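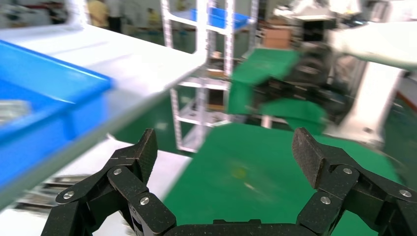
Small shop parts storage: bins by part number or by job?

wanddale_dan
Posted Nov 6, 2023
We do short runs of stamped and machined parts, usually 150 pieces or fewer. Until May everything was binned by part number on fixed shelves. The new lead wants bins assigned by job, with the traveler in the bin and all parts for that order together. I have 43 open jobs and not enough shelf for both. What are others doing?

gtoom
By job, if the runs are short. Part number storage makes sense when the same part feeds many orders. If it feeds one order, you are walking to a shelf and back for nothing.
Gintarė Toom

Overgaard_fan
Disagree. By job works until two jobs share a bracket. Then someone borrows from one bin to finish the other, doesn't write it down, and you find the shortage at final pack. I spent a whole winter chasing that.

gtoom
That is a paperwork problem. It happens with part number bins too. The count is wrong either way, you just notice later.

Overgaard_fan
With part number bins there is one count to be wrong. With job bins there are as many as you have jobs. Not the same.
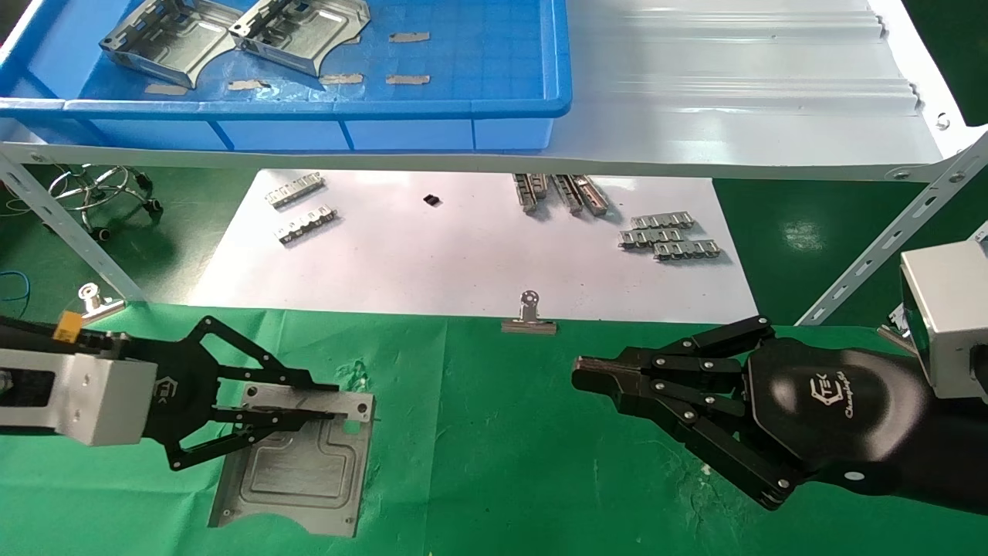
jtrindade
We run a split system. Fasteners and anything common to three or more jobs stay in fixed locations on a min/max card. Everything else goes in the job bin. Color tells you the status: one color for waiting, one for in work, one for hold. No other colors allowed on the floor.
We moved 69 part numbers to fixed locations and the rest followed the job. Setup took two weekends.
Janaína Trindade

wanddale_dan
How do you handle overruns? We usually stamp a few extra.

jtrindade
Extras get tagged and go to a fixed overflow shelf at job close. If the tag is older than a year, scrap.

Overgaard_fan
A year is short for service parts. We had a customer come back after four.

flumska2
What software? We are on Jumon and it only allows one location per part number, so the split would not work without dummy locations.

jtrindade
Spreadsheet. Under roughly 1,000 part numbers I don't see the need for more.

wanddale_dan
Thanks. I'll try the split on the stamped parts first and leave the machined side alone. Still need to sort out the label size.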